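How a City Square Gets Its Shape

A square is an open space in a town where streets meet or where people gather. Many squares are not square at all.

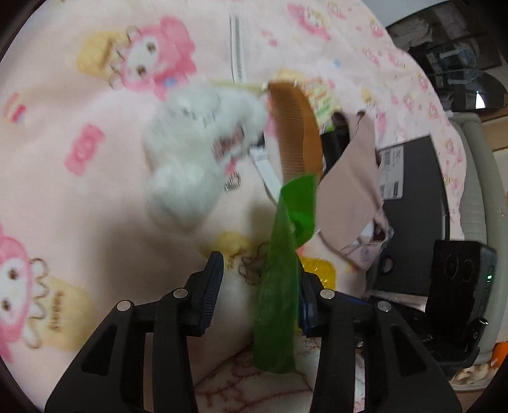

Some are round, some have three sides, and some are long and thin like a ruler. The word is used for the space, whatever its outline.

Why towns have them

Old towns were crowded. Houses stood close together and streets were narrow, often too narrow for two carts to pass. People still needed a place to buy food, hear news and fetch water. An open space in the middle did all of these jobs.

There are two main ways a square can begin. In the first, it grows by accident. Farmers meet at a crossroads to sell things, the traders put up stalls, and later on people build houses around the stalls. The edges of such a square are usually crooked. In the second, somebody draws it on paper before any building starts. A planned square tends to have straight sides, and the buildings around it may all be the same height.

An example: Dernimura

The town of Dernimura has one of each kind, 8 minutes apart on foot.

The older one is Costolier Square. It began as a market at the place where the river road met the hill road. Its sides are all different lengths, and the longest is 50 metres. One corner bends inwards to go round a well. The well was closed long ago and has a stone lid, but the bend in the wall is still there.

The newer one is Flivness Place. It was planned, and it has four equal sides of 30 metres each. A street enters at the middle of every side, so a person standing in the centre can look down all four streets by turning round on the spot. The fountain is in the centre as well.

Tiruwork Zeleke leads walking tours of the town for school groups. She starts at Costolier Square at ten o'clock, before the delivery vans leave, and asks each group to find the bend in the wall. Most groups look at the wrong corner first.

Parts of a square

The paving is the hard ground surface. It is usually stone, brick or concrete. Paving is laid with a slight slope so that rain runs towards the drains.

The facade is the front of a building, the side that faces the open space. In a planned square the owners were sometimes told how their facades had to look. They could do as they liked at the back.

An arcade is a covered walk with arches along one side. It keeps off the sun and the rain. Flivness Place has an arcade on its north side, with shops behind it.

A monument is something put up to remember a person or an event -- a statue, a column or a plain block of stone with writing on it.

How to measure a square yourself

Walk along one side with even steps and count them. Then measure one of your steps with a tape. Multiply the two numbers to get the length of the side. Do the same for the other sides, keeping to the pavement and going with an adult if there is traffic.

Draw the outline on squared paper, letting one small box stand for one metre. Mark where each street comes in, then write the name of the street beside it. Add a small arrow to show north.

Words to know

Crossroads: a place where two roads cross.
Outline: the line around the edge of a shape.
Slope: ground that is higher at one end than the other.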